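Back Room, Sorted (Mostly)

The big tidy of the Alano Street back room took up most of January, a month chosen on the theory that people had nothing better to do. Two people had nothing better to do. Thanks, then, to Vlasta Stojanović and Arben Dimitriou, who started on the shelves and were joined for the later stages by anyone who had left a coat in there and made the mistake of coming back for it.

The jar lids went first. We owned 50 of them and a good many jars, and the two groups had apparently never met. Arben spent an afternoon trying to introduce them, and the lids that found no partner have gone to the recycling. If you were saving one for something, please take a moment to remember what, and then let it go.

Next came the drawer marked MISC, and the drawer under it, marked MISC 2. Vlasta has merged them into a single drawer marked STRING, on the grounds that it's mostly string. Tape, scissors and the good stapler now live in the shallow tray by the door. The bad stapler lives there too, after an appeal by Fulvio Messina, who maintains that it only jams for people who rush it.
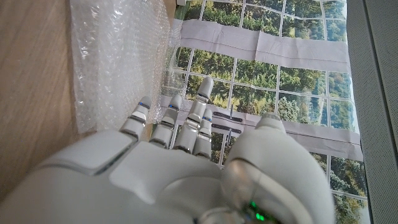 Folding chairs were a longer conversation. Half the group wanted them stacked flat, the other half wanted them hung on hooks, and the hooks won after the flat stack fell over during the discussion. Please hang yours up when you leave, seat facing the wall. The hooks will hold one chair each. They will not hold two, as we now know, and there is some fresh filler in the plaster if you'd like to see where we learned it.

A few things still need a home. There are 15 tablecloths, all ironed by Itsuki Nakajima and all slightly too short for every table we have. There is also one half of a very nice fondue set. Come and claim what you want before 6 p.m. on the last open evening of the month, and bring a bag, as we have thrown out all of ours.

The key is back on its nail behind the kitchen door. It's the same nail as before, and that was voted on too.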